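The January clear-out, again

2019-01-06

Every January the papers tell us to throw things away. This year the advice comes with a number: keep 50 items of clothing, or 20 if you are serious. I read one piece by a woman who had got rid of 206 objects in a weekend and felt "lighter". I am sure she did. I would like to ask her again in May.

My doubts are simple. Most of the people selling an empty house are also selling something to put in it. Flillimer, whose leaflets come through my door, will charge you for a course on owning less and then offer you a set of matching boxes. Prinside has a storage unit for whatever you can't quite part with. If the boxes are full and the unit is full, what has been cleared?
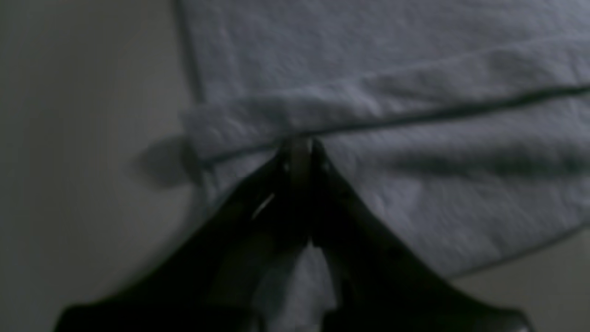

Owning less is easy to praise when you can afford to buy a thing twice. My parents kept string, jars and 2 broken radios, and the radios did get mended -- one with parts from the other. A drawer of odd bits looks like failure to a tidying expert. Yet most tools are plain, dark things that nobody would call a joy, like those two black fingers narrowing until their tips almost touch, and I would judge them by whether they do the job. The feeling they give me when I hold them up to the light doesn't come into it.

By all means take a bag to the charity shop. I took one on Friday, and came home with a lamp.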